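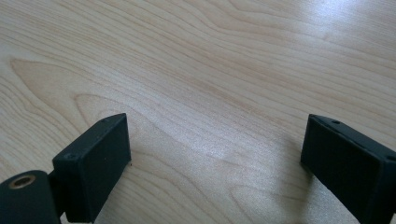

Last edited in October by Harpreet Ross · Viewed 994 times

How to remove oil from a table before putting new finish?

Vanderleia Nogueira

Hello to everybody. I bought a used dining table from a neighbor in Starkmont and I would like to put a water-based varnish on it, because my daughter Maiara does her homework there and she spills everything. The seller told me that the table was treated with oil "some times", but she does not remember which oil or when was the last time.

I have read on one page that varnish does not stick on oil, and on another page that after one year it is no problem. I already tried a small place under the table. I sanded it by hand with 120 paper and put one coat of varnish. In the morning I could scratch it away with my fingernail, like thin plastic.

Do I have to sand the whole table much deeper? Or is there some product to take the oil out? I don't own a machine, but I can rent one for 7 dollars per hour from the hardware store (Bortolotti, next to the post office). The table is heavy and I live on the third floor, so to bring it outside is not possible.

Thank you for your patience with my English.

Evelien Van Dijk

I had the same problem with a desk, so I will tell you what I did. English is also not my first language, we will manage.

First you should find out if the oil is still soft inside the wood. Put a white paper towel on the surface, put something heavy on top and leave it until the next day. If there are yellow spots on the paper, the oil is not cured and you should wait or clean more. My desk gave spots for two weeks.

For the cleaning I used mineral spirits on a cotton cloth. Wipe in the direction of the grain, change to a clean side of the cloth often, and stop when the cloth stays clean. Open all windows, especially in an apartment. The used cloths you must lay flat outside until they are dry, or keep them in a metal can with water and a lid. Cloths with oil can start to burn alone, please take this seriously.

After that I let the desk dry for two days and sanded with 120 and then 180. Then comes the important part – one thin coat of dewaxed shellac. Shellac sticks on wood that still has a little oil, and the water-based varnish sticks on shellac. Sand very lightly with 320 between the coats. My desk is now four years old with this finish and has no peeling.

I would not rent the machine. If you don't know whether the top is solid or veneer, you can go through it very fast.

Sutrisno Majimbun

just put oil again, much easier. Jivora hard oil, 53 dollars the can, I use 600 paper after and it is smooth. varnish on a table always looks like plastic anyway

Vanderleia Nogueira

Thank you both. The paper towel had two small yellow spots near one corner, so I will clean it again and then buy the shellac. Sutrisno, I like oil also, but with Maiara and her grape juice I prefer varnish.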